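We use cookies to remember your settings and to see which pages people read. Accept all | Manage choices

Folding white towels so they stay folded

by Chaimae Fawzy

7 comments | 142 shares

My airing cupboard in Bamthorpe is a narrow, awkward thing with a door that sticks every January, and for years I simply pushed the towels in and leaned on it. Then I spent a season helping with the laundry at a guest house over in Foltwood, where we had white towels coming out of our ears, and I came home a changed woman (my sister says an unbearable one). So I thought I would put down what I learnt, in no very strict order.

The first thing is to give yourself a proper surface. A bed is lovely and big but it gives under your hands, and you end up smoothing the same wrinkle over and over. A table is much kinder, and you can stand at it with the basket on your left and your folding on your right. Wipe it down first and let it dry, particularly with white things, as they find every crumb and every ring of tea.

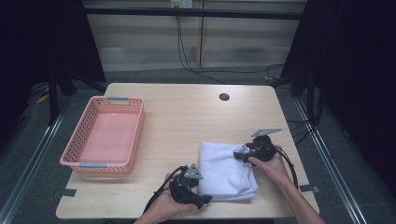

Basket to one side, towel on the bare table.

I do like a basket with holes in it, I must say. Towels that feel perfectly dry on the line can still have a bit of damp in the hem, where the cloth is doubled over, and a solid tub keeps all that in. Mine came from Ragnarsson, the hardware shop, and it has outlived two washing machines.

Now, before you fold anything, find your corners. Take hold of two neighbouring ones, one in each hand, and let the middle of the towel droop between them. Give it one good shake, then draw your hands apart until the top edge is straight.

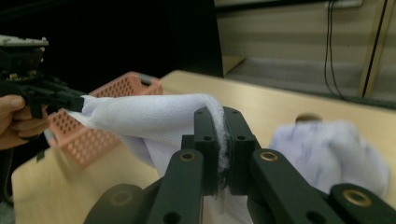 Once the edge is straight you can lay the towel down away from you, bring the short ends together and run your palm from the fold out to the hem. Don't press too hard — you want the air out of it, but you don't want to flatten the pile. Then fold it again the same way, and after that into thirds if your shelf is shallow, or in half if it's deep like my mother's was.

If a towel has dried in a twist, and they do if you peg them carelessly or leave them sitting in the drum, don't try to fold the twist away. Hold one end still and pull gently from the other, turning as you go, and stop the moment you feel it open out. A stiff one may want a second shake.
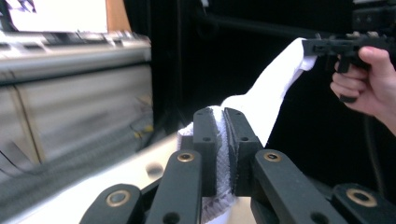

Kanokwan Ruangrit wrote in to say that she never pulls hers at all, and that a damp flannel rubbed along the twisted part does the job with far less bother. She also snips loose threads with nail scissors instead of tugging them, and I agree with her wholeheartedly there! One tug and you can have a ladder halfway across the towel.

Hems are the last thing, and the bit most people skip. Before the final fold, look along the edges and turn out any that have rolled over, pressing them flat with your thumb. A rolled hem makes a lump, and a few lumps in a pile will have the whole lot leaning towards the door by teatime. I put the folded side facing out on the shelf, so that I can take one without dragging its neighbours along with it.

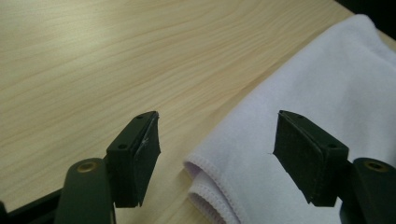

Hems curling at the folded end of a white towel.

And do go easy on the fabric softener, however nice it smells. I use half a capful of Akeo, and none at all on the cloths I keep for drying glasses.

Related tips
Getting tea stains out of a tablecloth
Where to keep the spare pillows
A drawer for dusters and polishing cloths
Pegging out in a small yard

Join the 2000 readers who get our household letter each month. Enter your email address to sign up. You can unsubscribe whenever you like.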